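Gripper week, part two

Mon 31 March

Well, the Esora fingers finally went on, and I have been a very happy person ever since! If you read the last issue you know I was getting grumpy with the old Bikelitz pair, which did fine on blocks and mugs and then slid right off anything made of cotton. Rangi Pryor kept telling me it was my settings. (It was partly my settings. I had the closing force at 800 when the sheet for those fingers wanted it a good bit higher.) 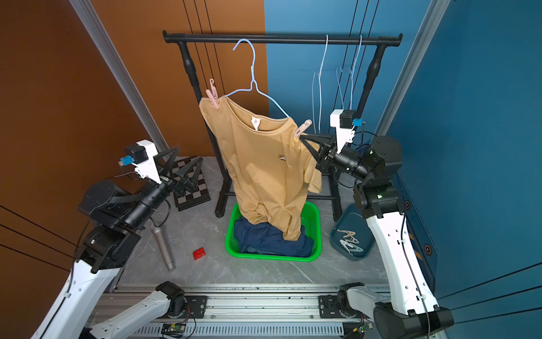
My favorite change is having the cameras right on top of the grippers, so I get a close look at the fabric from the same side as the fingers. Laundry is a mean test for that, and I love it. With the yellow T-shirt, the right gripper has the sleeve area just below a pink clothespin, and that's a spot where I really want to know what is cloth and what is clothespin before I close. The overhead view I used back at Gredley never gave me enough there, and I wasted whole afternoons nudging numbers.

Géza Győri is writing up the controller side for the next issue, so I'll leave the wiring talk to him. I did 23 grabs with each set of fingers and the log is on the shared drive under run 1153. Have a look and argue with me! I still want to try the softer Nedeljković pads, if I can talk anybody into lending me a pair before I go and buy my own.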